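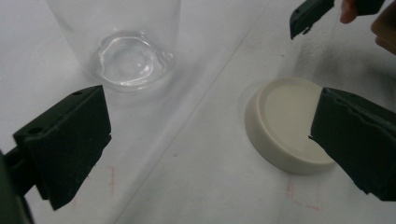 Cup, lid and grippers at the Oltside robotics club's practice table.

The Oltside robotics club has moved on to lids. Last term's members taught the arm to pick up blocks and put them in a tray. The new task is harder: bring a lid and a clear container together, which takes both hands.

Members work with a pair of hand-held grippers and record each attempt. The target is 1000 good recordings before the Brornow student meet in August, and the log stood at 744 on 15 March 2024.
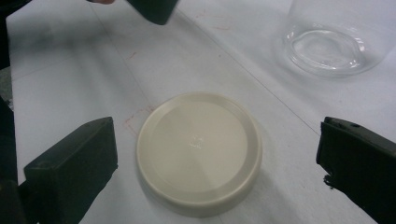 The cream lid between the gripper fingers, with the clear container further back.

Clear containers are proving awkward. The software loses the rim against white paper, so the Đào group is trying different lighting and will report back.

Sessions run in pairs, and each pair does nine attempts before swapping over. Please write down the failed ones too. 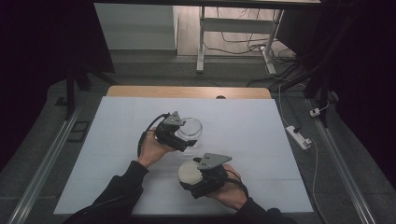 We have room for four more members, and no experience is needed. The Porirance bus stops outside. Long sleeves are fine, but please take off rings and watches before you pick up a gripper.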